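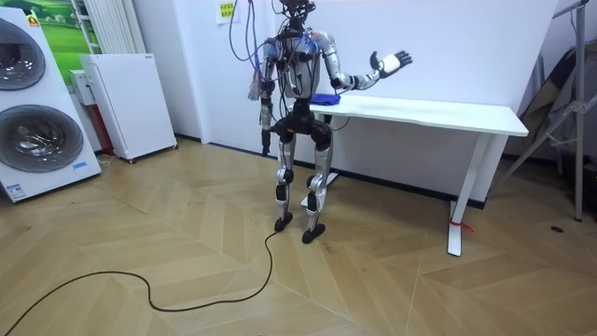

Nipon Thammasiri

We are looking for people who fold laundry at home and who would be willing to come and fold some of it with us. You do not need to be good at it. You do not need to know a thing about robots, and if you have strong feelings about fitted sheets, well, we would love to hear those too.

Let me tell you a little about the study, and forgive me if I go on a bit, as I have been living with this work for a long while now. My group at the Hedlund building in Astville studies how a two-armed humanoid can learn household work by watching ordinary people do it. Most of the lessons our robot has had so far came from the few of us in the lab, and we all fold in much the same way by now (we share a table, and I suppose it rubs off). Last fall we compared two ways of teaching. In the first, the robot learned from 800 short demonstrations given by members of the lab. In the second, it learned from the same number given by 19 people from outside, each with their own habits. When we then handed it towels and shirts it had never met before, the second version did noticeably better, and it also recovered more often after dropping a corner. That surprised us -- we had expected the messier lessons to confuse it -- and we would like to find out whether the result holds up with a larger and more varied group of people. That is where you come in.

What a visit is like

You would come to our practice room, which has a white table, a washer-dryer and a nice wooden floor, and one of us will be with you the whole time. First we have a cup of tea or coffee and go through the consent form together. Then you fold a basket of clean cloths, towels and shirts at the table, in your own way and at your own speed, while we record your hands and arms. After a break you will guide the robot through some of the same folds with a pair of handheld controls. Most people feel clumsy for the first few minutes and then begin to enjoy themselves. At the end there is a short talk about what felt easy and what felt strange, and those talks have taught me at least as much as the recordings have.

Each visit lasts almost 5 hours with breaks and lunch included, and we ask you to come twice. The second visit should be at least seven days after the first, so that we can see how much your folding changes from one time to the next.

Who can take part

Anyone 18 or older who can stand or sit at a table and use both hands comfortably for short stretches. We would especially like to hear from left-handed people, from people over 60, and from anyone who learned to fold as part of a job in a hotel, a hospital or a shop. If you prefer to work seated, tell us and we will set up the room for that. If you took part last fall, thank you again, but we have to ask you to sit this one out.

What you receive

You will be paid for your time by the hour, breaks included, and we cover bus fare or parking. Lunch comes from the Finside café downstairs, so please mention any allergies when you sign up.

Your recordings

We keep your recordings under a number, without your name. Faces are blurred before anyone outside the group sees the video. You may stop at any point during a visit, and you will still be paid for that visit. If you change your mind later, write to me before we begin training the new model and your recordings will be taken out.

How to sign up

Please send a note by 11 April 2018 to the study desk, Sturneson Lab, Hedlund Building, Astville, or leave your name and phone number at the front counter. Tell us which hours of the day suit you and which hand you write with. I read every note myself and will call you back to talk it over and find a time. Friends and couples are welcome to sign up together, though we will ask you to fold separately.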